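The two-lamp rule: a rental outfitter on what people really want from a desk

Posted 15 December 2023

Lam rents out furnished study rooms by the month. The company started with one floor in August, above a shop that sold tile, and now looks after 40 rooms in three buildings. Every room gets a table, a chair, a shelf and a lamp. The person who picks those things, and who has done it from the beginning, asked to be named only by job title, which is outfitter. We talked for an hour at one of the tables.

The outfitter came to the work from hotel supply and says the two jobs have little in common. "In a hotel, the desk is where you put your keys. People sit at it for ten minutes. Our people sit at it for six hours and then write to me about it."

Most of what they write about is light. The first rooms had ceiling fixtures and no lamp at all, and the complaints came in during the first week. The outfitter bought clamp lamps, which left dents in the table edges, and then heavy brass ones that took up too much room. The current choice is a plain white lamp with a round base and a straight pole.

"I wanted something that stands on its own and that you can move with one hand," the outfitter said. "The other thing was the button. I had lamps with the switch on the cord, and the cord ends up behind the table. Then you're on your knees. I want the button on the base, on top, with the power sign on it, so I don't have to write a card explaining it." 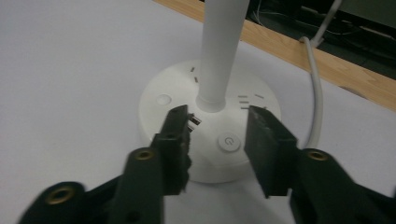 The base, with the power button in front of the pole.

The price mattered too. The whole budget for the first order of lamps, spares included, was 2415 dollars. A supplier called Ziltik offered a model with a clock and a thermometer in the pole, and the outfitter sent it back after two nights of trying it at home. "The clock was bright. I put a sock over it. I'm not going to rent somebody a lamp with a sock."

Cords are the outfitter's other subject. White furniture gets white cords if they can be found, and the cord is supposed to leave by the far side of the table. There is no hole drilled for it. The outfitter looked at tables with a plastic grommet in the top and decided against them, on the grounds that pencils and crumbs go down the hole and the cover gets lost.

The tables themselves have pale tops and light brown wooden edging. I asked about the color, which seemed like a hard one to keep clean.

"It is. You see every smudge," the outfitter said. "But a dark top shows dust, and it shows it the same afternoon. And if you're reading off paper, a pale table is easier on you. I tried a walnut one in my own office and I moved the lamp around all day trying to get enough light on it."

Cleaning is done with a damp cloth and dish soap between rentals. Ink is the main trouble. Ballpoint comes off with rubbing alcohol if it hasn't sat for long, and marker sometimes doesn't come off at all. The outfitter used to order a spray from Umard that cost a good deal more than dish soap and has stopped doing so.

What surprised the company was how little people wanted on the table. The first rooms came with a pen cup, a letter tray, a blotter and a small framed print. Within a month most of it was on the shelf or the floor, and the letter trays had been used for snacks. The outfitter went around with a cart and took everything back except the lamp.

"I had a renter tell me the best thing I did for the room was to take stuff out of it. I'd spent 2000 dollars on that stuff. It's in a closet."

Since then the rule has been that the lamp is all Lam puts on the table, and it goes toward the back so that the front stays clear. Renters can ask for a second lamp, and there is no charge for it. They can't ask for a second table, though several have tried.

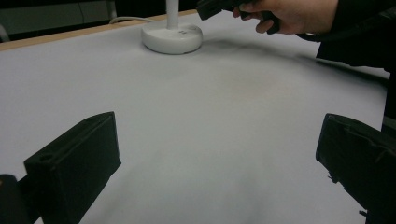 What comes next

Lam is taking over a floor in the Proltau building, 4000 square feet that used to be a dance school. The mirrors have to come down first. The outfitter has been over there with a tape measure twice and expects trouble with the outlets, which are all on one wall.

"I'll need longer cords, and I don't like long cords," the outfitter said. "Or we turn all the tables to face that wall. I haven't decided. The tables get delivered before the chairs this time, so I'll be standing up to think about it."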